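机器现在到底能不能晾衣服、叠衣服？值得等吗？

家务机器人 / 已有2个回答

发帖人：阳台朝北
发布于 2018-02-27

家里三口人，洗衣机烘干都有，可是内衣、袜子和薄料子还是得手晾。每次洗完我都要在阳台站半天，一只一只夹。最近老看到视频，两条机械臂在那儿夹衣服，底下评论都说再过一两年家家都有。我先生看完就说晾衣架别换了，等机器人。我不太信，所以来问问懂行的：这种活机器现在做到什么程度了？Clistia 那种自动升降晾衣机算不算？我看介绍，好像只管升降和吹风，衣服还是得人挂上去。

Kipchumba Mussa

先说结论：该换晾衣架就换，别等。

我在 Drimlow 做过两年产线调试，夹具和机械臂天天打交道。工厂里抓零件很稳，原因很朴素：零件每次都是一个形状，放在同一个位置。布不是这样。一只袜子扔在盆里有多少种团法？机器得先看出哪里是袜口，再捏住一层（经常一捏就是两层），提起来以后它还会转、会垂、会贴到别的东西上。人用手指搓一下就分开了，夹爪没有这个手感。 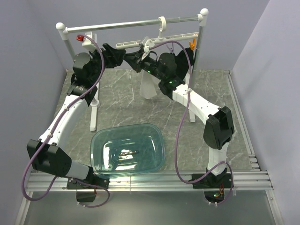
夹子又是另一道坎。捏开夹子要力气，对准布边要准头，松手的时候布还不能滑掉。我见过的演示基本都是固定的架子、固定的盆、几件挑过的小东西，视频还常常加速。你看的时候留意三件事：有没有标倍速，有没有剪辑，失败了是谁去捡的。说“成功率很高”的，先问他试了多少次。试100次和试两次，完全是两码事。再问换一件没见过的衣服行不行，多半就不吭声了。

升降晾衣机我不算它是机器人，就是个带电机的架子。东西可以买，别指望它替你挂。

Ludivine Perrin

楼上说得有点绝对。我们洗衣房（给几家民宿洗床单的）去年9月看过 Petberg 的折叠机，床单、毛巾这种方方正正的，进去出来确实平整，比人快。但有两点：一是得有人把布角理好喂进去，二是机器很占地方，放家里想都别想。厂家说每天不到500件不划算，我们算了算够不上，最后没买。

小件我们到现在全是手工。袜子、口罩、婴儿围嘴，用带夹子的衣架，一个熟手挂得飞快，我不觉得哪条机械臂短期内赶得上她。至于以后，我也说不好，反正我没打算把这笔钱列进预算。

给楼主一个实在的办法：买那种圆盘多夹衣架，在洗衣机旁边坐着夹好，再整个提到阳台去，不用一直站着举胳膊。袜子装网袋洗，出来至少不会全缠在一块儿。

阳台朝北 回复：

谢谢两位。倍速那个我回去翻了，右下角真有一行小字写着加速播放，之前完全没注意。已经转给我先生了，他说那也可以等等看 Norðdahl 明年出什么。架子我自己先下单了。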